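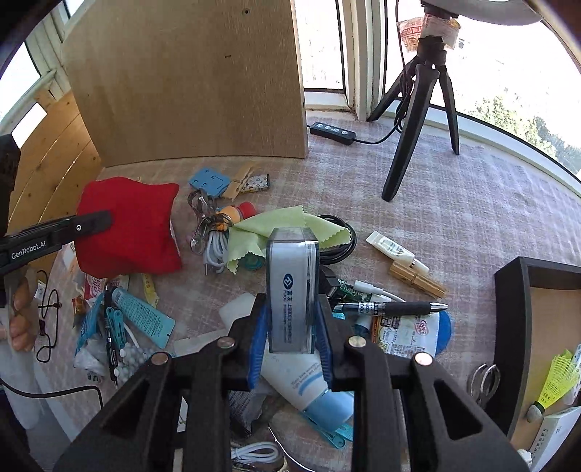
Ticket: Grip pads, spares and the second-station budget
Opened by: me (bench side)
Assigned to: Noboru Kaneko, purchasing
Status: waiting on quote
Priority: normal, but please not "normal" like the shelving was normal

Opening note

Hi Noboru! You asked me to put everything in one ticket instead of five emails, so this is me being good. Short version: the hand-held grippers are fine, the pads are what's eating our money, and I'd like to sort that out before we sign for a second station.

Problem as reported: blue pads lose their bite on smooth, hard plastic. Clear boxes are the worst of the lot. You close on the box, it feels solid, you lift, and it creeps down between the jaws until it drops or tips over. Cloth is no trouble at all. Tubes are mostly okay. Pens are a pain, but pens were always a pain.

I don't think this is a broken unit. I think we budgeted for pads as if they were a one-time purchase and they're really more like printer ink.

What I tried, in order

1. Wiped the pads down with plain water and a lint-free cloth. Better for a little while, then right back to slipping.

2. Wiped them with alcohol. Same result, and the Fonau rep winced on the phone when I mentioned it, so I've stopped doing that.

3. Swapped the left and right pads. No change, which at least tells me it isn't one bad side.

4. Checked the linkage screws on both grippers. One was a hair loose. Tightened it, felt very pleased with myself, and the box still slid.

5. Put on a fresh pair of pads from the last bag in the drawer. Fixed it! Ran 36 lifts with the same box and had no drops.

So it's wear. I put the old pair back on afterward and got the slip again within a few tries, just to be sure I wasn't kidding myself. The new pair is now in an envelope with my name on it and I'd like it to stay there until we've got more coming.

How long a pair lasts

I went back through the bench notebook, and the pairs we bothered to log made it to 500 or 600 lifts before somebody wrote "slipping" in the margin. That's a small pile of data and my handwriting isn't great, but it's a lot better than the number in our plan, which was nothing. We had no line for pads at all. I checked twice.

What I'd like to buy

Pads: 31 pairs. I know that's a funny number. It's 30 for the year plus the one I owe the Wivalden people from June, when they lent us theirs and I said we'd send it right back (we did not send it right back).

Screws and linkage parts: one small repair kit per gripper. We don't have any spares here, and if one of those tiny screws rolls off the table we're down a tool for however long shipping takes.

Second station: yes, still want it, but can we hold off until the pads are in the budget? The Vukamier quote looks cheaper at first glance, and then you get to the part where their pads only come bonded to the jaw. You'd be replacing the whole jaw every time the rubber gets tired. Abou Jaoude sells the pads on their own but wants a minimum order, and I don't have their price sheet yet. Fonau is in the middle on price and answers the phone, and I'm a simple person, so I lean Fonau.

One more thing for the plan: please put in a little money for table stuff. The odds and ends we pick up get squashed and scuffed and need replacing too. It's drugstore money – tubes, clips, pens, that kind of thing – but I've been buying it myself and my receipts are turning into a scrapbook.

Reply from Noboru Kaneko, 10 October 2026

Thanks, this is what I needed. Questions: can the pads sit on a shelf for a year without going hard? And does Fonau sell them in pairs or singles? Their sheet says "each."

My answer

Good catch on "each." I called and it's singles, so double the quantity on the order or we'll get half of what we need and I'll be very sad. On shelf life, they told me a year is fine if the bags stay sealed and out of the sun. I'd still split it into two deliveries if they don't charge extra for that. Our drawer is right by the window, so I'm moving the spares to the cabinet.

Also, I've started a tally sheet taped inside the cabinet door. Everybody writes the date when a new pair goes on and the lift count when it comes off, which should give you a real number for next year's budget.

Update

Fonau is sending a written quote with the split delivery on it. Abou Jaoude still hasn't gotten back to me, and I've left two messages. I'm keeping clear boxes off the pick list until the new pads show up, and everything else carries on as usual with the old pair.

Leaving this open until the quote lands. Noboru, if it comes to you first, could you attach it here?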